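Search the help pages Enter keyword Go

Folla > Burger Nights > Questions

Burger Night Questions

Our build-your-own burger nights have grown so much this winter that my inbox can't keep up, so I've put the questions I get most in one place. Last updated 18/02/2020 by Aatos Miettinen.

What do I need on the table?

Less than you'd think! One tray to build on, and clear bins for the food so people can spot what they want from across the table. Buns get their own bin. Patties and tomatoes can share one, and so can lettuce and cheese if you're tight on space.

How should I put the patties in the bin?

Stand them on edge and let each one lean on the next. I used to stack them flat and the bottom one always came out squashed and stuck to its neighbor. Leaning them means you can grab one from the end without digging, and I do the tomato slices the same way, in their own row in front.

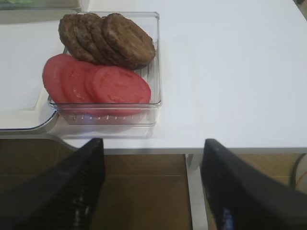 Let your tomatoes drain on a paper towel for a few minutes before they go in. I slice mine fairly thick, and I salt them at the last second or they get watery.

Does the order of the bins matter?

It does to me! I like the building tray in the middle and everything else placed around it, so people can reach in from any side. A long buffet line works too, but then everybody waits behind the one person who can't decide on cheese (usually me).

Why line the tray with paper?

Crumbs and drips, mostly. A plain white sheet laid flat is fine. Swap it when it gets greasy and you can keep going all evening with the same tray.

What goes on first?

Bottom bun, cut side up, in the middle of the paper. After that I go patty, cheese, tomato, lettuce, top bun. Plenty of people put the lettuce underneath and I've had some great burgers that way, so please experiment.
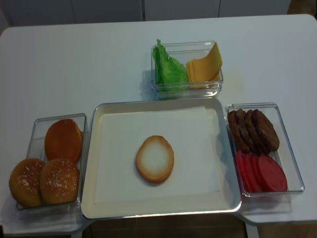
Toast the cut sides if you have two minutes to spare. It makes a huge difference, especially with juicy tomatoes, and a dry pan does the job just as well as a grill.

Sesame or plain?

Sesame for me, every time. Bangera bakes the buns we buy for our Valness evenings and they hold together beautifully.

How many can one table handle?

We made 118 burgers on our busiest night in February, with two tables going. For a family dinner, one table is plenty.

Can I set up ahead of time?

Slice the tomatoes and wash the lettuce in the afternoon, then keep them covered in the fridge. Cook the patties last. Dry the lettuce really well, it stays crisp so much longer!

Can I bring my own toppings?

Yes, please do! Put them in a lidded container with your name on it and tell us at the door if they contain nuts.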